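Teaching a humanoid to handle a bottle by remote control

Written by Llinos James for the Modirwood workshop pages, July 19, 2019

I've been hooked on this since February, when I first put on the control gloves and watched a robot copy my wave (badly, but what a feeling!). Bottles make a lovely first task. They're easy to come by, tall enough to grab, and just tippy enough to keep you honest.

What you need

A robot with at least one working hand, a desk at about its hip height, one bottle with the cap screwed down tight, and a second person on the stop button. We use the Taipe software for recording, but any tool that saves arm and hand movements together will do.

Step 1. Match your arm to the robot's

Stand facing the same way as the robot and start with your arms hanging loose. Press Link in Taipe, then raise your right arm slowly, letting the robot catch up. Go higher than you think you'll need, with the elbow bent, and keep your wrist steady. If you're holding the bottle up high, close your fingers a touch more before you start moving sideways. The spare arm can simply hang by the robot's side. 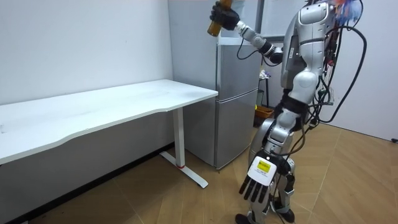 Step 2. Practise without recording

Give yourself 21 practice goes before you save anything. It sounds like a lot, but they fly by! Try coming at the bottle from the side with your fingers open, and stop moving your arm before you squeeze. My early tries were all one big swoop, and Willow (our name for the robot) kept knocking the thing flat.

Keep an eye on the cables too. Ours hang down the back in long loops and reach the floor, so no turning on the spot.

Step 3. Record the task

Stand the bottle near the end of the desk, press Record, and do the whole move at an even pace.

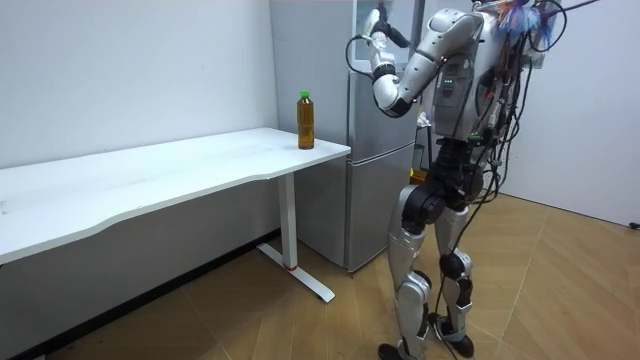

Leave a short pause at the start and end of each take, which makes trimming far easier later on. Shift the bottle a little between takes as well, or the robot will only learn one spot. I aim for 70 takes in a session and usually keep 60. Throw out any where you dithered, because it will learn the dithering too!

Step 4. Save and have a rest

Name the folder after the task and the hand used, then copy it to the Truvard drive. Your shoulders will want a break by now. We've got more than 810 takes stored so far, and I still grin every time those fingers close when mine do. Next I'm having a go with the left hand.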